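Tobiloba Odukoya
January 4, 2021

1/ A few people asked where I got the embroidered Prititz patches on my denim jacket, and whether the online ones are any good. I own both kinds now, so this is a thread on patches.

2/ Background for anyone new. Prititz are a four-piece from Bunham. They sold patches at the merch table on the first tour and then stopped. The design is the heron standing on an amplifier. If you've been to a show you know the one.

3/ The original was made by a small shop called Okatura. Twill backing, merrowed edge, thread in gray, orange and a dark green that looks black indoors. No glue on the back. You had to sew it, and most people used the wrong needle, me included.

4/ Originals do come up for sale. The fan group has 629 members and a patch gets listed there every couple of months. Prices vary a lot. I paid more than I wanted to for my second one and I'm not posting the number because my sister reads this.

5/ Now the new ones. The band put up a reissue in June through Sowa, who also do their shirts. Same heron, slightly larger, iron-on backing. Numbered on a little card that comes with it. Mine is 231.

6/ Stitching on the reissue is good. Tighter than the original in the legs, which always frayed first. The amplifier has a proper grille now, where the old one just had crossed lines. I like the old lines better but I can see why they changed it.

7/ The green is wrong. It's brighter, close to a lime. From across a room it reads as a different patch. Two people at work thought it was a fishing club. If color match matters to you, wait and see if they do another run.

8/ Iron-on backing: fine on denim and canvas, poor on anything with stretch. I put one on a backpack and the corner lifted within a month. Pressed it again, same corner lifted. Then I sewed it, and it has been solid.
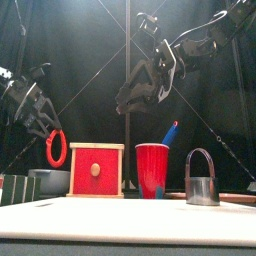
9/ How I sew them now. Size 16 denim needle if you use a machine. By hand, a short sharp needle and polyester thread, doubled. Go through the inside edge of the border so the stitches sink in. Cotton thread faded on me after one summer.

10/ Pin it first and put the jacket on before you sew anything. A patch that looks level on the table will tilt once there's a shoulder under it. My first heron leans back like it's about to sit down. I left it.

11/ Washing. Inside out, cold, no dryer. I wash the jacket twice a year and people can think what they want about that. If the patch curls, lay a damp cloth over it and press from the back with a medium iron.

12/ Fakes. There are a lot of them. The one I see most is printed fabric with a stitched border, so only the edge is thread. In the listing photo it looks okay. Ask for a close-up of the heron's eye. On a real one the eye is a single orange knot, on the fake it's a flat dot.

13/ Another check is the back. The Okatura ones show white bobbin thread and you can follow the whole design in reverse. If a seller says "original" and there's a plastic film on the back, it isn't one. Could still be a legit Sowa reissue, so ask about the card.

14/ Shipping from Sowa took two weeks to me. Came in a plain padded envelope with the patch flat between two pieces of card. A friend's got bent in the mail, she emailed them a picture and they sent another one without any fuss.

15/ Would I buy the reissue again? Yes, for a bag or a hat. For the jacket I'd still hold out for an original -- the older green just sits better next to faded denim. My dad says they look the same, for balance.

16/ Some of you asked about the sticker version. I haven't bought it. I've seen it on a guitar case at the Bunham show and the heron was cropped at the feet, which put me off.

17/ Adding this since it came up in replies: no, I'm not selling either of mine. The post with the jacket got 2,813 likes and I think half of those turned into messages asking for a price.

18/ If anyone has the tour one with the blue border, I'd like to see the back of it. I've only ever seen the front, and I can't tell if it was Okatura or somebody local. Replies are open.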